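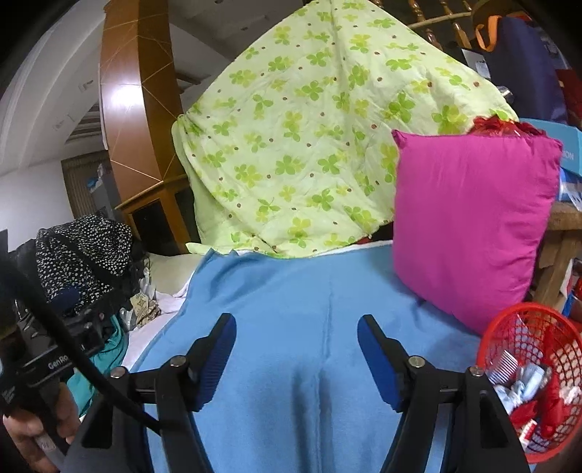
**Nollside Gripper Trials Group** | Hand-held units, set-up guide | March 2023

## 4. Comparing pads on soft goods

Use this section after the camera has been mounted and the jaws move freely (section 3). The trial compares the Raner pads with the Plistinetti pads on blankets, towels and clothing. Run both sets on the same blanket, in the same spot, on the same day.

### 4.1 Before you start

1. Fit the first pad set. The ribbed face of each pad goes toward the opposite jaw.
2. Check the pivot screws on both sides. They should be snug, and the jaws should still open under their own spring.
3. Lead the cable away from the jaws and leave enough slack to turn your wrist.
4. Start a new log sheet. Write down the pad set, the fabric and your initials.

> **Caution:** Keep your free hand clear of the linkages while the jaws are closing.

### 4.2 Making the grasps

1. Open the jaws fully and hold the gripper over the blanket.
2. Start recording and wait for the Dauda controller to show a steady light.
3. Lower the gripper until both pads touch the fabric. Do not press into the mattress.
4. Close the jaws over a seam or fold, lift by 30 cm, and hold for 5 seconds.
5. Open the jaws and let the fabric drop. Mark the grasp as held, slipped or missed.
6. Repeat until you have 41 grasps, then stop recording.
7. Change the pads and go back to step 1.

**Note:** Pillows and quilts can stay on the bed. Move them only if they touch the gripper during a lift.

**Note:** A grasp that picks up two layers still counts as held. Add "2L" in the remarks column.

### 4.3 If the pads slip

- Wipe the ribs with a dry cloth and try again.
- If one pad sits lower than the other, loosen it, line it up and tighten it.
- If slipping continues, enter fault code 589 on the log sheet and carry on with the other set.

Send finished sheets to Baltasar Paredes. Sheets for the April comparison should be kept in a separate folder.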